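Thread on the bin-rim grasp planner, as promised in September and then not delivered. Sunday brain, bear with me.

Background: Plarkilar is our grasp planner. Fine on boxes. Terrible on anything open-topped. It kept proposing grasps on the bin floor, as if you could pinch a floor.

Reason was dull. Depth on shiny plastic is rubbish. Highlights punch holes in the cloud, the planner fills the holes, the fill looks like a nice graspable ridge. Off it goes.

First fix: stop filling. Missing depth stays missing. Two lines deleted, best commit of the year.

Second fix: look for the rim on purpose. Fit a long strip along the top of the wall, then put one finger inside, one outside, approach along the wall. No clever scoring.

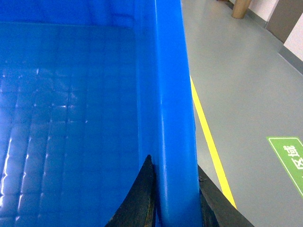 Does the planner need a CAD model of the bin?

Only the wall thickness and a rough height. Everything else gets fitted from the wrist view when the arm is close in.

Numbers from the replay set, 144 recorded approaches. Old planner picked a floor grasp on loads of them. New one: 11 bad picks, all at corners where the strip fit wanders off round the bend.

Corners are a known pain. For now we just refuse anything near one and ask for another viewpoint. Slower but it stops the silly stuff.

Control side: Strand (our motion layer) was closing both fingers at the same speed. Fine if you're centred on the wall, rubbish if you're not, you just shove the bin sideways. Now the first finger to feel contact stops and the wrist shifts over untill the other one catches up.

Had to turn the force filter down for that. It was so smooth it reported contact after the bin had allready moved.

Tooling gripe: Stustex logs still stamp images on arrival, not on capture. So the replay shows the fingers lagging the joint data and you chase a bug that isnt there. Lost a day to it. Patch is up, please review it.

Next: same planner on the Tindari cell, 2 bin sizes, then stacked bins. Stacked will break it, two rims close together and it'll grab both.

Branch is rim-first, config defaults are sane now. Shout if the strip fit falls over on your bins, and send the log with it.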